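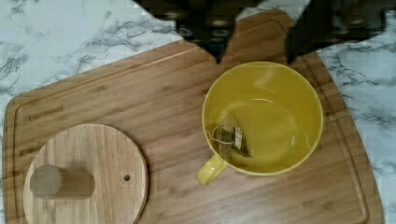 Jonalyn Enriquez wrote in to say that a timer switch on the hall lamp is all the burglar-proofing a house needs, and that she has used the same one in Carkness for 20 years. I'm glad it suits her. I'm less sure a lamp that comes on at the same minute every night fools anybody who has walked past twice.

So, a few household tips on break-ins, with my doubts left in.

Fake alarm boxes. Cheap, and they look it after one winter. If you must, wipe it down now and then.

Key under the flowerpot. No. Nor in the fake stone — leave it with a neighbour.

Gravel by the back window. It crunches, I'll grant that. It also crunches for cats.

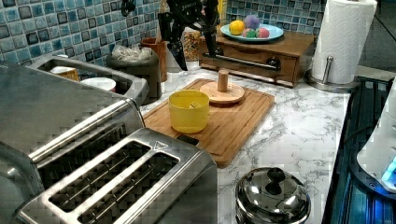
Reading time: 1 min (189 words)

Door screws. The short ones that come with most strike plates barely get past the frame. Longer ones cost pennies and take ten minutes a door. This is the one I'd do first, and you hardly ever see it advertised.

Sliding doors. Pacita Manalastas swears by a length of broom handle laid in the track. Cut it snug. It won't help if the door can be lifted out, so try lifting yours.

Window stickers. I paid for a pack of 40 once and still have 37 of them in a drawer.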